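Skript Zuverlässigkeit technischer Systeme, Teil 4: Ausfallraten aus kleinen Beständen

Vorausgesetzt werden Exponentialverteilung und Poisson-Prozess aus Teil 3. Betrachtet werden Komponenten, die bei Ausfall getauscht und nicht repariert werden: Datenträger, Netzteile, Speichermodule, Lüfter.
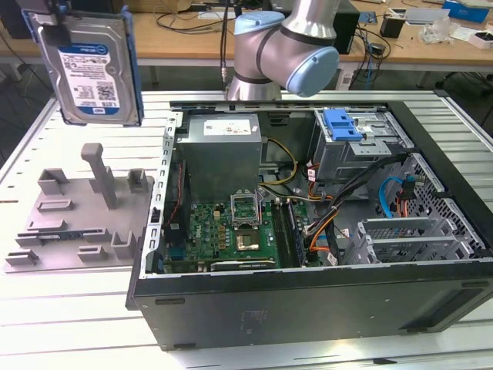
3,5-Zoll-Laufwerk mit blauer Einbauschiene 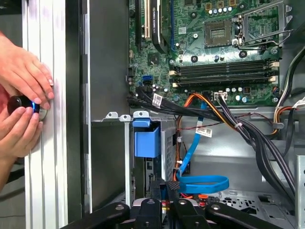
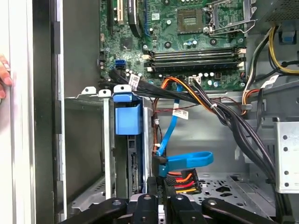
Offenes Gehäuse mit Hauptplatine, CPU-Sockel unbestückt

Hugo Perrin wendet ein, die konstante Ausfallrate sei für mechanische Komponenten eine bequeme Annahme. Wer Laufwerke über mehrere Jahre betreibe, sehe Frühausfälle und später einen deutlichen Anstieg, beides gehe in einem Mittelwert unter. Der Einwand ist berechtigt und wird in 4.5 aufgenommen. Bis dahin gilt λ = const.

## 4.1 Begriffe

**Ausfallrate λ**: bedingte Ausfallwahrscheinlichkeit pro Zeiteinheit, gegeben Funktion bis zum Zeitpunkt t. Einheit hier 1/a.

**MTTF**: Erwartungswert der Lebensdauer. Bei konstanter Rate MTTF = 1/λ. Die Größe beschreibt eine Population in der Nutzungsphase und erlaubt keine Aussage über das Lebensende des einzelnen Exemplars.

**Betriebszeit T**: Summe der Laufzeiten aller beobachteten Exemplare. Getauschte Exemplare zählen bis zum Ausfall, Ersatzgeräte ab Inbetriebnahme.

## 4.2 Punktschätzung

Mit k Ausfällen in der Betriebszeit T lautet der Maximum-Likelihood-Schätzer

 λ̂ = k / T

Rechenbeispiel Senavent: 141 Laufwerke, ein Jahr Dauerbetrieb, 4 Ausfälle, Ersatz jeweils sofort. Damit ist T = 141 a und

 λ̂ = 4 / 141 a = 0,0284 / a
 MTTF = 35,25 a = 308 790 h (mit 8760 h/a)

Die MTTF liegt weit über jeder realistischen Nutzungsdauer. Das ist kein Rechenfehler, sondern folgt aus der Definition — extrapoliert wird die Rate, beobachtet wurde ein einziges Jahr.

## 4.3 Vertrauensbereich

Die Punktschätzung allein ist bei kleinem k wertlos. Für eine feste Beobachtungszeit ergibt sich das exakte zweiseitige Intervall zum Niveau 1 − α aus den Quantilen der χ²-Verteilung:

 λ_u = χ²(α/2; 2k) / 2T
 λ_o = χ²(1 − α/2; 2k + 2) / 2T

Für k = 4 und α = 0,05 liegen die Grenzen der erwarteten Ausfallzahl bei 1,09 und 10,24. Bezogen auf T = 141 a:

| Größe | Wert in 1/a |
|---|---|
| λ_u | 0,0077 |
| λ̂ | 0,0284 |
| λ_o | 0,0726 |

Zwischen unterer und oberer Grenze liegt mehr als der Faktor neun. Ein Vergleich zweier Lieferanten auf dieser Datenbasis ist in der Regel nicht entscheidbar. In der Übung am Mittwoch wird das an den Beständen Saltton und Damgaard nachgerechnet.

## 4.4 Sonderfall k = 0

Ohne beobachteten Ausfall ist λ̂ = 0, was physikalisch nicht haltbar ist. Angegeben wird dann nur die einseitige obere Grenze. Zum Niveau 95 % gilt

 λ_o = −ln(0,05) / T ≈ 3 / T

Für 80 Netzteile über 13 Monate ohne Ausfall ist T = 1040 Monate = 86,7 a, also λ_o = 0,035 / a. Eine schärfere Aussage geben die Daten nicht her.

## 4.5 Nicht konstante Rate

Die Weibull-Verteilung mit Formparameter b verallgemeinert das Modell. b < 1 entspricht Frühausfällen, b = 1 der Exponentialverteilung, b > 1 dem Verschleiß. Zur Schätzung von b genügt die Ausfallzahl nicht mehr, benötigt wird das Alter jedes Exemplars einschließlich der noch laufenden (rechtszensierte Daten). Werden die zensierten Exemplare weggelassen, wird die Lebensdauer systematisch unterschätzt. Herleitung bei Bedarf im Anhang von Teil 3.

## 4.6 Ersatzteilbestand

Gesucht ist der kleinste Bestand s mit P(N ≤ s) ≥ 0,95, N Poisson-verteilt mit Erwartungswert 4 pro Jahr.

| s | P(N ≤ s) |
|---|---|
| 6 | 0,889 |
| 7 | 0,949 |
| 8 | 0,979 |

Ergebnis: s = 8. Die Unsicherheit von λ̂ ist darin nicht enthalten.

## Aufgaben

1. Wiederholen Sie 4.6 mit der oberen Grenze aus 4.3 als Erwartungswert.
2. Welche Betriebszeit ohne Ausfall ist nötig, um λ_o = 0,01 / a zum Niveau 95 % nachzuweisen?
3. Im Bestand Clondwood wurde das Inbetriebnahmedatum nicht erfasst. Welche der Verfahren aus 4.2 bis 4.5 bleiben anwendbar, wenn nur die Gesamtbetriebszeit bekannt ist?

Abgabe bei Cadi Humphreys, handschriftlich oder als Ausdruck.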